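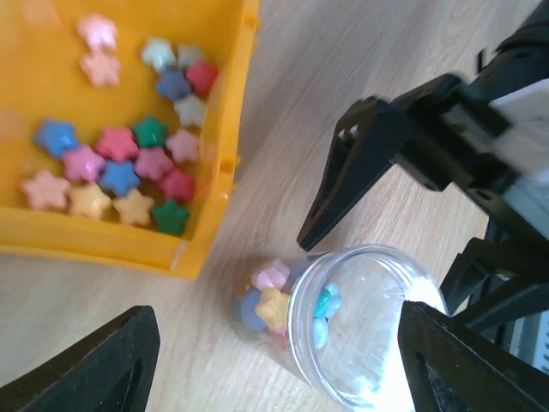
3.2 Materials and sorting task

Figure 2. Star-shaped beads in a yellow plastic tray.

Each child worked alone at a table with one tray of star-shaped beads (Figure 2). The beads were mixed in color, with both pastel and saturated shades present, and were scattered on the floor of the tray before the child sat down. Color was left uncontrolled across trays. A pilot at the Skerkwood site had shown that children of this age name strong colors such as red with little trouble but disagree widely on pale ones, and the task was designed to make use of that disagreement.

The instruction was given once, in the child's home language: "Put together the ones that go together." No color word was spoken by the adult until the child had finished. If the child asked whether a group was correct, the adult repeated the instruction without change. Sorting ended when the child stopped touching the beads for 8 seconds or said that the work was done.

After sorting, the adult pointed to each group in turn and asked for a name. Answers were written down as spoken, including phrases ("the milk one," "almost pink") and refusals. Groups holding a single bead were treated in the same way as larger groups.

3.3 Coding

The sample of 80 children produced 1780 naming responses. Two coders, Ama Abubakari and Adwoa Ackah, assigned every response to one of 3 classes: basic color term, modified color term, or object-based term. Responses in which the child named the shape of the bead were returned to the adult's notes and coded only if a color answer followed. Disagreements were settled by discussion, and the first codes were kept so that agreement could be computed before any changes were made.

Object-based terms needed a further rule. The same word can serve as a color name for one child and as a plain comparison for another, and the Wumbei and Skerkwood sites differed in which words were used this way. A word was counted as a color name when the same child applied it to two or more groups, or used it without "like." Under this rule, "ash" was a color name for most children at Wumbei and a comparison for most at Skerkwood. The full word list is given in the appendix, by site and by class.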